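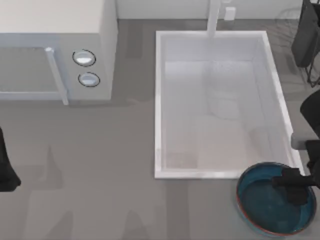 Unit 4: Who buys the second car, and why?

Welcome back! Last unit we looked at how a carmaker sets a sticker price. Now we get to my favorite part of the course, the used car market, where the same vehicle can sell for two very different prices a few miles apart.

Please read the Tostinley case before the session. It's short, and we will lean on it all the way through.

4.1 Depreciation

A new car loses value fastest at the start. The curve then flattens, and for some models it goes almost flat for years. The flat part is where a careful buyer wants to be! A seller wants to get out just before the next drop, which often comes when the factory warranty ends.

Key terms: residual value, book value, trade-in value, private sale value. Students mix up the last two every year. Trade-in value is what a dealer will give you, and it has to leave room for repairs, lot space and profit.

4.2 The Tostinley case

Tostinley is a mid-sized town with one large dealer group and a lot of private sellers. Gidonthorpe, the next town over, has several small lots along one road and hardly any private sales. Our data set has 712 listings from the two towns, all compact cars, all with mileage and asking price.

Plot price against mileage first, before you run anything. You will see a cluster of low-mileage cars in Gidonthorpe priced well under the line. Try to explain them before we meet - the answer is in the notes column, and it is a good one.

4.3 Information problems

The seller knows how the car has been treated and the buyer mostly doesn't. If buyers can't tell good from bad they offer an average price, and owners of good cars stay home. What pulls them back in? Inspections, service records, return periods, a dealer's name over the door. Urquhart, the dealer group in the case, offers an 18-month warranty on its used cars and charges around $2000 more than a private seller would. Is the warranty worth that much to the buyer? Bring a number and be ready to defend it.

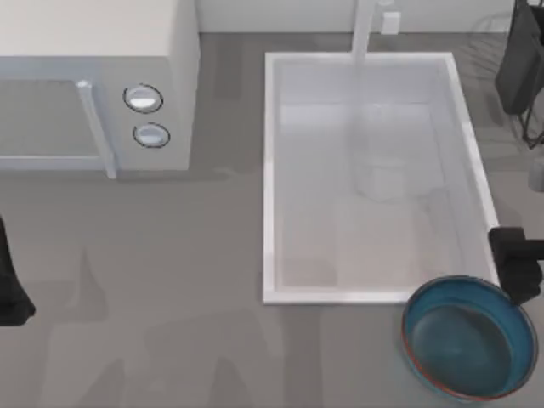

White microwave on a gray countertop, viewed from above.

4.4 For next time

Work in pairs on problem set 2. Question 3 uses the Conurthorpe auction results, which are wholesale prices, so don't compare them directly with the listings in 4.2. Hand in your plot along with your written answer.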